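Why Are Some Ceilings Full of Ridges and Beams?
Buildings and Rooms > Look Around You
September. Written by Tania Patwary
Reading time: 4 minutes

Most people look at the floor when they walk into a big room, or at the tables, or at who is there. The ceiling gets left out. It has a lot of work to do, though, and you can learn how a building stands up by tipping your head back for a minute.

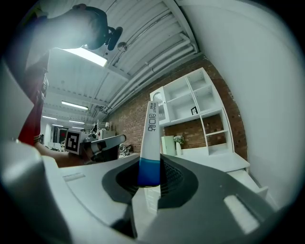
A ceiling in a house is usually flat and smooth. The ceilings in workshops, sports halls and large shops are often different. You can see long beams, and between the beams there may be panels with ridges in them. The word for a sheet with ridges like this is corrugated. You say it "korra-gay-tid".

What do the ridges do?

Take a flat sheet of paper and lay it across two books, like a bridge. Put a coin in the middle. The paper sags and the coin slides down.

Now fold the same sheet backwards and forwards, as if you were making a fan. Lay it across the books again with the folds running from one book to the other. This time it will hold the coin, and probably a few more.

You have not added any paper. The folds make the sheet taller from top to bottom, and a taller shape is harder to bend. Corrugated panels work in the same way. A thin sheet with ridges can stretch a good distance between two beams without drooping. Cardboard boxes use the same idea. If you look at the cut edge of a box you will find a wavy layer in the middle.

What do the beams do?

Even a ridged sheet will sag if it is too long. Beams break a wide space into strips, and each sheet only has to reach from one beam to the next. The beams carry the weight to the walls, or to posts, and from there it goes down into the ground.

Jalen Mahmoud puts up roofs for a firm called Kasel. He told us that one hall he worked on, in Stustell, had 13 beams and was 20 metres from end to end. "You get the beams right first," he said. "If one is crooked, every sheet after it is crooked."

Why do the lines seem to meet?

Stand at one end of a long room and look along the ceiling. The beams look as if they are getting closer together as they go away from you. If you walked to the far end with a tape measure you would find that the gaps had not changed. Things look smaller when they are further off, and that includes the gaps between beams. Artists call this perspective. Railway lines do it too.

Why paint a ceiling white?

White paint bounces back most of the light that lands on it. Dark paint soaks a lot of it up. Under a white ceiling, light from the lamps and windows gets spread about the room, and there are fewer gloomy corners.

What about the lights?

Many big rooms have fluorescent lights. The lamp inside one is a glass tube with a little gas in it. When electricity goes through the gas it makes a kind of light we cannot see, called ultraviolet. The inside of the tube has a powdery coating, and when ultraviolet hits the coating it glows white.

The lights are spread out across the ceiling so that people working below do not have to stand in their own shadows. The one nearest to you will often look the brightest, even when they are all the same.

Things to try

Make the paper bridge and see how many coins it holds. Try narrow folds, then wide ones.

Next time you are in a sports hall or a big shop, look up and find out which way the ridges run. Do they go the same way as the beams, or across them?

Draw a long room with the beams getting closer together towards one side of the page. Use a ruler. Put the lights in last, and make the far ones smaller.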